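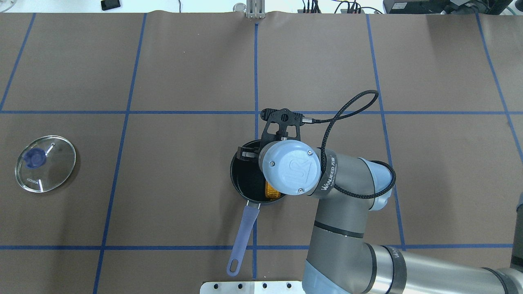
공기압은 여전히 손으로 재야 한다

모터사이클 타이어 이야기를 하면 대화는 대개 컴파운드와 패턴으로 흘러간다. 어느 제품이 젖은 노면에서 더 잘 버티는지, 어느 제품이 만 킬로미터를 넘기는지. 나도 그런 이야기를 좋아한다. 그런데 스무 해 가까이 투어링 바이크를 타면서 내린 결론은 조금 심심하다. 평범한 타이어에 제대로 된 공기압을 넣고 달리는 쪽이, 비싼 타이어를 사 놓고 한 계절 내내 압력을 보지 않는 쪽보다 낫다. 그리고 요즘은 압력을 보지 않는 사람이 오히려 늘었다고 생각한다. 계기판에 숫자가 뜨기 때문이다.

내 바이크에도 공기압 센서가 달려 있다. 밸브 안쪽에 붙은 Plurnon 센서가 값을 보내고, 주행을 시작해 속도가 조금 붙으면 계기판 구석에 앞뒤 압력이 나온다. 편리하다. 달리는 도중에 못이 박혀 바람이 새는 상황이라면 이보다 고마운 장치가 없다. 나는 센서를 떼라고 주장하려는 생각이 없고, 다음 바이크에도 달 것이다. 다만 센서가 잘하는 일은 갑작스러운 변화를 알리는 일이다. 아침에 출발하기 전 냉간 압력을 맞추는 일은 따로 해야 한다.

냉간 압력이라는 말부터 짚고 가자. 제조사가 스윙암 스티커나 설명서에 적어 둔 값은 타이어가 식어 있을 때의 값이다. 몇 시간 이상 세워 둔 상태, 직사광선을 받지 않은 상태를 말한다. 달리고 나면 타이어 안의 공기가 데워지고 압력이 올라간다. 올라가는 것이 정상이고, 제조사는 그 상승분까지 생각해서 냉간 값을 정한다. 휴게소에 들어가 뜨거운 타이어에 게이지를 대 보고 높다면서 바람을 빼는 사람이 아직도 있다. 그렇게 빼면 다음 날 아침에는 부족한 압력으로 출발하게 된다.

계기판 숫자가 혼란을 더하는 지점이 여기다. 차종과 센서에 따라 측정값을 그대로 보여 주는 것이 있고, 기준 온도로 환산해서 보여 주는 것이 있다. 환산해서 보여 주는 차는 손 게이지와 값이 다르게 나온다. 둘 다 고장이 아닌데도 동호회 게시판에는 센서가 틀렸다는 글이 꾸준히 올라온다. 설명서의 해당 쪽을 읽으면 어느 방식인지 적혀 있다. 읽는 데 5분도 걸리지 않는다. 그런데 그 쪽을 읽은 라이더를 만난 적이 별로 없다.

지난겨울을 예로 들겠다. 12월에 바이크를 지하 주차장에 넣어 두었다. 마지막으로 탄 날 계기판에는 정상 값이 떠 있었다. 봄에 꺼내면서 손 게이지로 재 보니 앞뒤 모두 권장값보다 한참 낮았다. 펑크는 없었다. 타이어는 원래 조금씩 바람이 빠지고, 기온이 내려가면 압력도 내려간다. 센서는 바퀴가 구르지 않으면 잠들어 있으니 그 사이의 일을 알려 주지 않았다. 만약 그대로 시동을 걸고 나갔다면 첫 교차로를 지난 뒤에야 경고등을 보았을 것이고, 경고 기준까지 내려가지 않은 어중간한 값이었다면 경고등조차 보지 못했을 것이다.

그 어중간한 값이 제일 골치 아프다. 많이 빠진 타이어는 누구나 안다. 핸들이 무겁고, 차를 밀 때부터 느낌이 이상하다. 조금 빠진 타이어는 그렇지 않다. 하루에 조금씩 변하니 몸이 따라가면서 적응해 버린다. 코너에 들어갈 때 반응이 둔해져도 피곤해서 그런가 보다 하고 넘긴다. 어깨 쪽이 먼저 닳기 시작하고, 연비가 조금 나빠지고, 타이어가 평소보다 뜨거워진다. 그러다 수명이 짧다면서 타이어 상표를 탓한다.

나도 그런 적이 있다. 몇 해 전에 Rudex 투어링 타이어를 끼웠다가 뒤쪽이 이상하게 닳아서 실망했다. 주변에도 사지 말라고 했다. 나중에 정비 수첩을 뒤져 보니 그 시즌에 공기압을 확인한 기록이 2번뿐이었다. 한 번은 교체한 날이고 한 번은 장거리를 가기 전날이었다. 그 타이어가 좋은 제품이었는지 나쁜 제품이었는지 나는 지금도 모른다. 내가 쓴 방식으로는 알 수가 없었다. 사지 말라고 했던 말은 나중에 거두었다.

짐과 동승자도 문제다. 대부분의 투어링 바이크는 혼자 탈 때와 둘이 탈 때의 권장 압력이 다르고, 차이는 주로 뒤쪽에서 난다. 양쪽 사이드 케이스를 가득 채우고 텐트까지 묶은 차가 평일 출퇴근용 압력 그대로 고속화 도로를 달리는 모습을 흔히 본다. 센서는 그 차에 몇 킬로그램이 실렸는지 모른다. 정해진 하한선 위에 있으면 조용히 있을 뿐이다. 조용하다는 사실을 괜찮다는 판정으로 받아들이면 곤란하다.

비포장을 좋아하는 사람들은 사정이 또 다르다. 자갈길이나 모래에서는 압력을 낮추는 것이 요령이고, 나도 임도에 들어가기 전에는 조금 뺀다. 이 동네 라이더들은 대체로 공기압에 민감해서 배울 점이 많다. 그런데 포장도로로 나온 다음 다시 넣는 단계에서 게을러진다. 펌프를 꺼내기 귀찮고, 다음 주유소까지만 가자고 하다가 집까지 간다. 낮춘 압력으로 아스팔트를 오래 달리면 사이드월이 계속 접혔다 펴지면서 열이 쌓인다. 뺄 생각이면 넣을 도구를 같이 들고 가야 하고, 들고 갔으면 써야 한다.

주유소 공기 주입기에 대해서도 한마디 하고 싶다. 나는 주입기에 붙은 눈금을 믿지 않는다. 여러 사람이 던지고 밟고 비를 맞힌 장비이고, 마지막으로 교정한 때가 언제인지 표시된 것을 본 적도 드물다. 넣는 데만 쓰고 확인은 내 게이지로 한다. 승용차를 기준으로 만든 노즐은 바이크 휠의 좁은 공간에 잘 들어가지 않아서, 각도를 억지로 맞추다가 넣는 것보다 빼는 양이 많아지기도 한다. 꺾인 밸브나 짧은 연장 어댑터가 있으면 해결된다. 단, 연장 어댑터를 꽂은 채로 달려서는 안 된다. 회전하면서 밸브를 당긴다.

게이지는 비쌀 필요가 없다. 내가 쓰는 것은 Sturunel 다이얼식이고, 산 지 오래되어 고무 덮개가 헐거워졌다. 정확도가 최고라고 말할 근거는 없다. 그래도 늘 같은 물건으로 재니까 지난번과 이번의 차이는 믿을 수 있다. 디지털이든 막대형이든 상관없다고 본다. 하나를 정해 두고, 가끔 정비소의 기준 게이지와 견주어 오차를 알아 두면 충분하다. 내 것은 조금 낮게 나오는 편이어서 그만큼 감안하고 읽는다.

재는 시점은 아침이 좋다. 나는 장갑을 끼기 전에 잰다. 쪼그려 앉아 밸브 캡을 돌리고, 앞을 재고, 뒤를 재고, 캡을 다시 닫는다. 그러는 동안 눈이 타이어 표면 가까이에 가 있다. 이것이 손으로 재는 일의 부수입이다. 트레드 사이에 낀 돌, 옆면의 잔금, 박힌 철사 조각, 체인에 말라붙은 기름이 그때 보인다. 계기판을 보고 있을 때는 보이지 않던 것들이다. 작년에 뒤 타이어에서 발견한 나사못도 그렇게 찾았다. 바람은 아직 새지 않고 있었으니 센서가 울릴 이유도 없었다. 그날 일정은 취소했고, 타이어 가게에 전화를 걸었다.

기록도 권하고 싶다. 거창하게 할 것은 없고 날짜와 앞뒤 값, 주행거리만 적으면 된다. 내가 쓰는 수첩에는 한 번 충전한 뒤 1012킬로미터를 달리는 동안 뒤쪽 압력이 얼마나 내려갔는지가 남아 있고, 그다음 1491킬로미터 구간의 값도 있다. 두 구간을 비교하고서야 밸브 코어가 헐거웠다는 것을 알았다. 부품값은 커피 한 잔보다 쌌다. 기록이 없었다면 타이어가 원래 그런 줄 알고 계속 넣기만 했을 것이다.

반론은 익히 들었다. 요즘 센서는 정확하고, 손 게이지보다 나은 경우도 많다는 말이다. 맞는 말이라고 생각한다. 시동만 켜도 값을 보여 주는 제품도 있고, 전화기로 주차 중인 차의 압력을 확인할 수 있는 것도 나왔다. 그런 장비를 쓰면서 출발 전에 꼬박꼬박 숫자를 읽고, 짐에 맞춰 조정하는 사람이라면 내 잔소리를 들을 이유가 없다. 내가 걱정하는 쪽은 경고등이 켜지지 않았으니 괜찮다고 여기는 사람들이다. 경고등은 이미 상당히 빠진 다음에 켜진다. 게다가 센서에는 전지가 들어 있고, 전지는 닳는다. 전지가 다 된 센서를 몇 달째 줄표만 띄운 채 타는 사람도 보았다.

제조사와 판매점에도 바라는 것이 있다. 새 차를 넘겨줄 때 전자 장비 설명은 길게 하면서 냉간 압력 이야기는 빼먹는 곳이 많다. 내가 마지막으로 바이크를 산 Shahbazi 매장에서도 주행 모드 바꾸는 법은 한참 배웠지만 공기압은 스티커 위치조차 알려 주지 않았다. 출고된 차를 집에 가져와 재 보니 앞쪽이 높았다. 운송용으로 높여 둔 것을 그대로 내준 듯하다. 매장에서 게이지 하나를 손에 쥐여 주고 한 번 재 보게만 해도 많은 초보 라이더가 습관을 들일 수 있다. 스티커 글씨도 좀 키웠으면 한다. 스윙암 안쪽 체인 가드 뒤에 붙은 작은 글씨는 손전등 없이 읽기 어렵다.

타이어 가게에서도 마찬가지다. 교체를 마치면 어느 값으로 넣었는지 영수증에 적어 주면 좋겠다. 내가 다니는 곳은 물어보면 알려 주는데, 묻지 않으면 그냥 넘어간다. 직전에 작업한 차의 값이 그대로 들어간 경우도 겪었다. 그 뒤로는 교체한 다음 날 아침에 반드시 다시 잰다.

새 타이어를 고르는 즐거움을 깎아내릴 마음은 없다. 나도 다음 교체를 앞두고 103킬로미터 떨어진 가게까지 가서 실물을 만져 보고 올 생각이다. 주문은 장마가 끝난 뒤에 하려고 한다. 지금 끼운 타이어는 가운데 홈이 아직 남아 있고, 오늘 아침에 잰 값은 앞뒤 모두 권장값과 같았다.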